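Section 3 – Swapping the Memory

Applies to the Plindov office desktops. Last edited 05/11/2018.
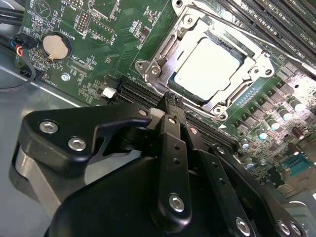
Graça Rocha asks that everybody read the bit on backups before touching a screwdriver, as two people at the Telisham office skipped it and had to redo a whole afternoon of invoices. So, backups first. Then the rest.

Before you start

Save your work. Copy the Godinho folder to the shared drive – the whole folder, not just this month. Shut down from the menu. Do not hold the power button in.

You need: medium Phillips screwdriver, a cup or lid for screws, the new modules still in their bags. Clear desk, no carpet under your feet if you can help it.

Steps

1. Unplug the power cord at the wall. Then everything else. Take a phone picture of the back if you won't remember what went where.

2. Press the power button once with the cord out. Wait 10 seconds.

3. Lay the case on its side, undo the thumbscrews at the back, slide the cover off. Sticks on the older ones. Pull straight, don't pry.

4. Touch bare metal on the chassis. Do it again if you walk away and come back.

5. Find the memory slots. Leave the processor and its lever alone, they have no part in this job.

6. Push the clips down at the ends of the slot. Old module pops up. Lift it by the edges.

7. Line up the notch on the new module with the bump in the slot. Press both ends till the clips snap. Takes more force than you'd think.

8. Repeat for the second one. Both from the same pack, please – mixed pairs gave us error 553 at startup all through February.

9. Cover on, screws in, cables back. Power last.

CAUTION: If a module won't seat, take it out and turn it round. Forcing it will crack the slot and teh board is then scrap.

NOTE: First start is slow. Screen can stay black for up to 3 minutes. Leave it be.

Checking it worked

Open System, look at installed memory. Should match the number on the label in the bag. If it shows half, one module isn't fully in – power off, unplug, go back to step 6.

Run the memory test from the Tools menu, let it get to 100 percent. Any red line, write it down word for word and send it to Provmont support with the asset number.

Old modules

Into the empty bags, name of the PC on the outside, back to the supply closet. Not in the trash. Provmont wont credit us for loose ones.

Next: Section 4 – Replacing the Case Fan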